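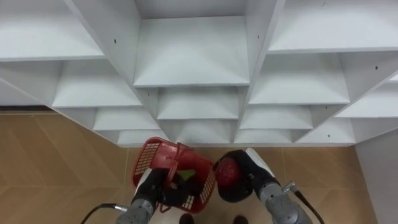
# Kendum Shelf Pick: data card and kit notes

Hi! I'm Bohumila Bartoš and I look after the Kendum data pack at Vatadness. You get it with the Kendum starter kit, or you can order it separately if you already have a humanoid and just want something to train on. It's all one household chore: fruit on a shelf, basket in one hand, pick with the other.

## What's in the pack

You get 804 episodes, most of them teleoperated by me or by Macedo (that's our control software, it replays my good runs with small changes). Each one comes with head view video, joint positions and a short text instruction. A lot of them have a room view too, but please check the index file before you count on it.

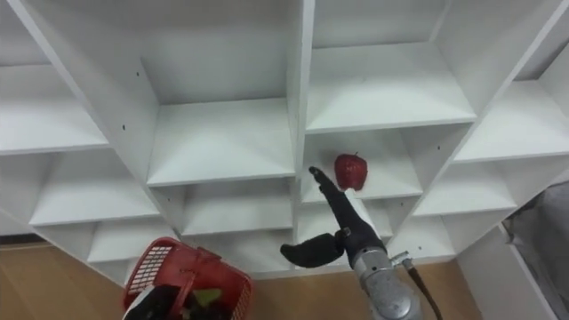
Small soft-looking fruit gave me the most trouble, so I gave it extra episodes. My advice is to start with the open two-finger gripper and come in low, the way it's lined up by the strawberry, with the long finger right about at the front edge of the shelf. Come in high and you lose sight of the fruit behind your own wrist. I did that for most of October!

The setup itself is easy. A bedroom is plenty of space, and any white cubby shelf will do. Keep the tether on the side away from the basket arm,
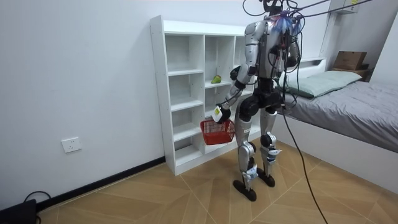

and leave yourself more slack than you think you need. I also like to run the first few tries at half speed (set `speed: 0.5` in the config) until the grip settings feel right.

## Splits

Held-out test set is 77 episodes. Everything else is training. Version 2 fixed the swapped left/right labels, so if you have the old one, toss it.

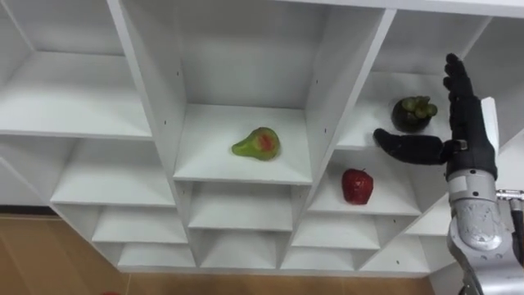
*Head view, multi-finger hand: pear, mangosteen and apple on the shelves.*

## Known gaps

- No people or pets anywhere in the pack
- White shelves only, sorry, dark ones are on my list
- Clips are capped at 3000 frames

Found a bad label? Write to me, I do read everything.

Contact: Vatadness, Trarnosstead office | © Vatadness | Back to top

We use cookies to remember your settings. Accept / Decline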